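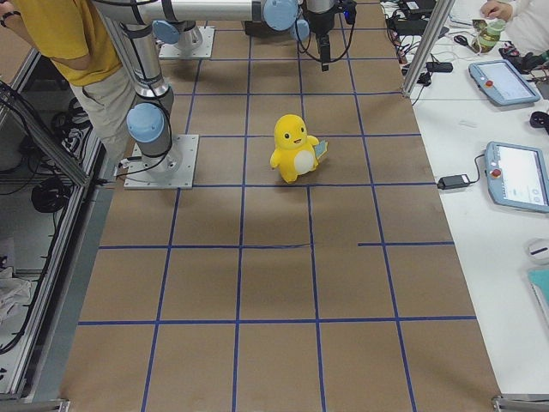

Pullevlow bench, kraft paper down and grid taped.

March 2, 2020

New paper day! I have been looking forward to this more than a grown person should. The old sheet had been on since before I joined and had gone soft in the middle, so off it came and on went the Ullidar kraft, the 118 gram one. It's lovely stuff. It comes off the roll with a bit of a curl, but if you roll it back on itself for a few minutes first (Njål Hedlund's trick, thank you Njål) it gives up and lies down nearly flat. Roll width is 148 cm, so write that on the shelf label next time somebody orders, please.

Tape is the blue painter's tape from Werkia. Long lines first, then the crosswise ones. I snapped the first long line against the Gunnlaugsson straightedge and did the rest by eye, getting bolder as I went. One of the crosswise lines in the middle has a short gap toward the right where I stopped, moved my feet and started again slightly off. Leaving it. It's a handy landmark when you're talking to somebody on the other side of the table.

While the long lines were going down I got to thinking about the old brown box with the white handle.

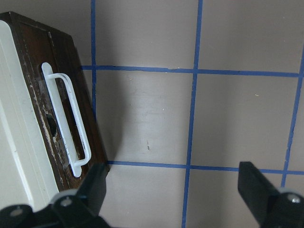 I would love to refinish it. Proper job: sand back to bare wood, dark stain, two thin coats of something hard. The grain is far too nice to leave under a chipped finish. The handle I'd keep as it is after a wash, scuffs and all. Test the stain on a scrap first, and test it next to the old color in daylight, not under the tubes. Njål thinks oil would be easier to patch later and he may well be right. Ask him which one he used on the shop stools.

Left to do on the paper: burnish the ends, date the corner in pencil, cut a spare piece for patches.

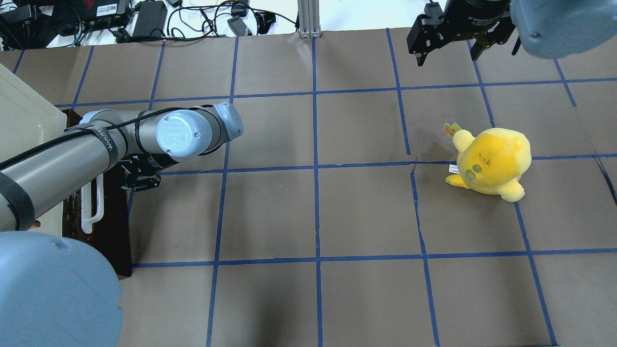
Creases are what I learned most about today. I always assumed wobbly tape was down to wobbly hands, and some of mine certainly is, but a fold underneath will pull a good line off course all by itself. Look along the blue lines and you'll find bends sitting right on the creases. So next time I want to smooth the sheet from the center outward with a dry cloth, let it rest over lunch, smooth again, and only then reach for the tape. I also want to try misting the back of an offcut very lightly. Could be wonderful, could be papier-mâché. Will report!

Tape used: 61 m, counting the strip I stuck to my own sleeve.

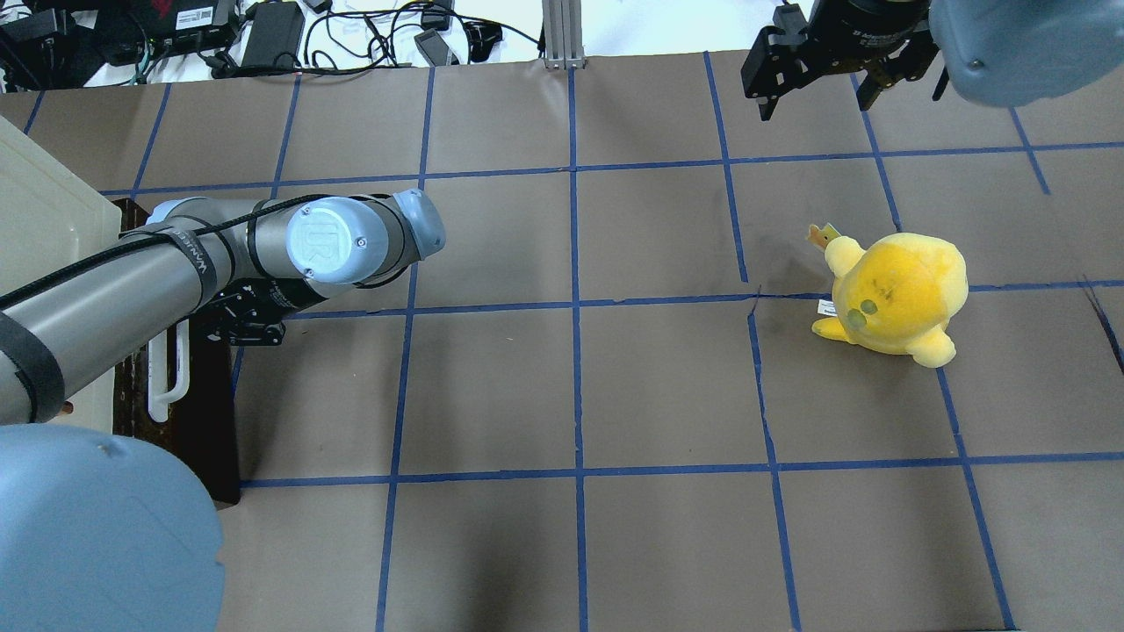
Reading time: 2 min

The yellow plush looks terrific on the brown, by the way. It shows up from right across the room, even sitting half over a line, and the blue beside it is a very cheerful combination. The old sheet never did it any favors.

For the next person with a roll in hand: tear the tape, don't cut it on the paper. The blade goes through before you feel it. If you find a small tear, patch it with kraft and a dab of glue stick. I had 300 g of paper offcuts in the bin by the end, and I've pulled the longer ones back out for exactly this. They're under the bench, rolled, with a rubber band on.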